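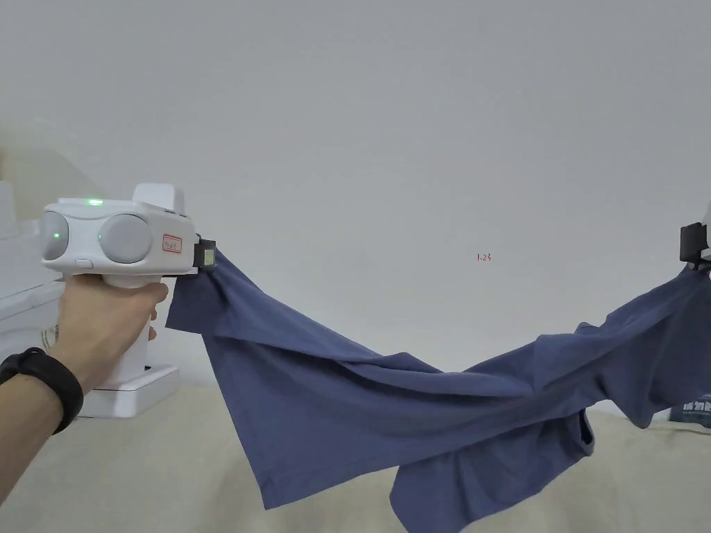
Gripper build, post 1

Both handheld grippers are together and I'm trying them on a T-shirt, holding the ends. White housing, upright handle, black jaws at the front. I've called the pair Plondard because every folder needs a name.

Post 2

Cloth is a fair test. A block sits still for you, a shirt sags and twists as soon as you lift it. 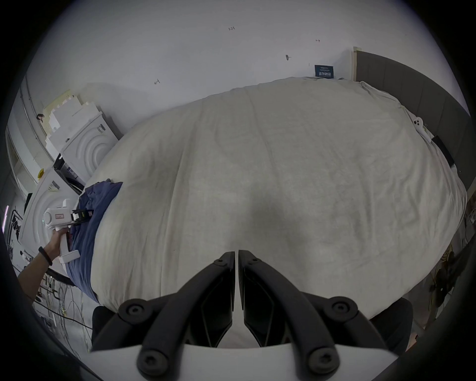 The fingers took longest. I went through six sets before the tips met properly along the gap. Cap screws on all the linkages now — the first lot were crossheads and I rounded most of them off.

Post 3

Baiba Stankevičius asked what the print time was. 14 hours for one housing, 5 for the handle. I'd like to get the housing down.
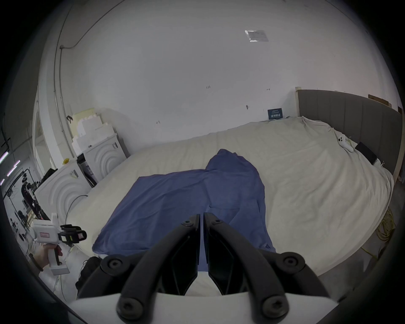
Trigger pull is still too heavy. A softer return spring is on order from Navickas. If the jaws open too slowly with it I'll go back to the old one and live with sore fingers.

Post 4

Handle angle is staying as it is. I changed it in July and my wrist has been fine. 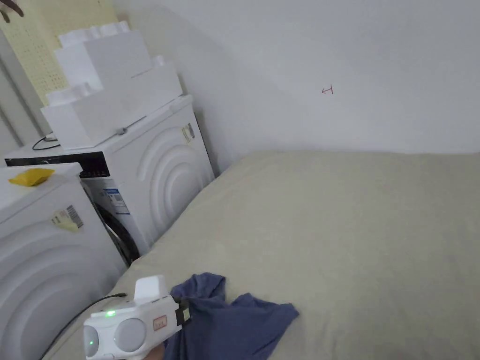 Next job is the cable exit. I want it lower on the back, with a proper clamp inside the housing. Files go up once that's done.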